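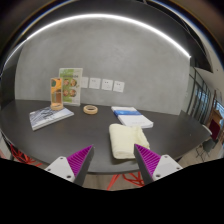
Folded cream towel on a dark tabletop.

Share (2) | Print this page | E-mail to a friend

Towels come out of the wash smelling fine, then turn musty as soon as they're damp. What am I missing?

Posted by lunchcounter_lady, Sunday, October 26, 2025

Hello everybody, and please forgive the long post, I never have learned to write a short one. I help run a little lunch place in Prumov called Warkutano, 900 square feet counting the kitchen, and we go through a truly silly number of towels. Hand towels, kitchen towels, the thick ones we use for drying the big pots, you name it. We wash them ourselves in a front loader in the back hallway, and until last January I would have told you we had the whole business figured out.

Then the smell started. They come out of the dryer smelling like nothing at all, which suits me fine, and they sit on the shelf smelling like nothing. But the minute one gets damp again -- somebody dries their hands, say -- there it is, that sour, old-basement smell. I have tried more detergent (we use Mersha, the unscented one), I have tried fabric softener, and I've tried a scented softener on top of that, which gave us flowers AND basement. My sister thinks we should throw the whole lot out and start over. I hate to do it, they're good thick towels and they weren't cheap.

Our water is hard here, if that matters. We wash on warm, full loads, usually at closing, and whoever opens in the morning moves them to the dryer. Thank you kindly in advance for any help!

Share (0) | E-mail this post

grannys_washtub

Oh, I feel for you, I fought this very same fight for most of a year when we had the guest rooms. Please don't throw them out yet!

I'm going to be gentle about it, but I think you answered yourself in your second-to-last line. Wet towels shut up in a front loader overnight will sour every time. If nobody can stay to move them at closing, then let the dirty ones wait (hung over something, not in a heap) and start the load first thing in the morning instead. That one change may do more for you than everything else I'm about to say, and I'm about to say quite a bit.

Second, the softener has to go. It leaves a waxy coating on cotton, and that coating holds on to old body oils and kitchen grease and keeps the water from getting in where it needs to. The extra detergent does much the same when it can't rinse away, and with hard water it's worse. So what you want is to strip them. Wash a half load on the hottest setting your machine has, with no detergent whatsoever, and a cup of plain white vinegar in the drum. Check your machine's manual first, some makers don't like vinegar near their rubber parts. When that's finished, run them again hot with half a cup of baking soda, again no detergent. Don't put the two in together, they only cancel each other out. And please, never use vinegar anywhere near bleach.

You may see the water go cloudy or sudsy even though you haven't added any soap. I nearly fell over the first time I saw mine. Keep rinsing until it stops.

Then dry them all the way. Thick towels fool you -- the middle feels dry when it's only hot. I let one cool on the table for a few minutes and then feel the hem, and if the hem is clammy, back they all go. After that, use the smallest amount of detergent on the box and add a washing soda or a water softener powder to help with the hard water. 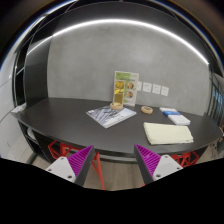

Menu card and a smaller stand on a dark tabletop.

One more thing and then I'll let you get back to your customers. Clean the machine too. Pull back the rubber gasket around the door and wipe inside the fold, take out the soap drawer and scrub it, and clean the drain filter if yours has one you can get to. Leave the door open between loads. Mine had a fold full of gray slime and I'd been washing pillowcases in there, if you can imagine.

Share (2) | Print this answer

canum_dave_fan

Just buy new ones, life is short. We get ours by the case at the restaurant supply over in Canum and never look back. Also turn your spin up to 1000 if it's lower, they dry faster.

Share (0)

two_left_mitts

I'd second the first reply and only add that the heaps matter as much as the wash does. We had a closed plastic hamper by the kitchen door and everything in it was sour before it ever saw the machine. Swapped it for an open wire one, and the damp towels go over the rail on top until they're dry enough to drop in. Keep the greasy ones separate from the hand towels, and wash them separately too, or you'll just be sharing the grease around.

If a few still smell after two rounds of stripping, I'd make those ones floor rags and keep the rest. Good luck, and do come back and tell us how you got on!

Share (2) | Print this page | 3 comments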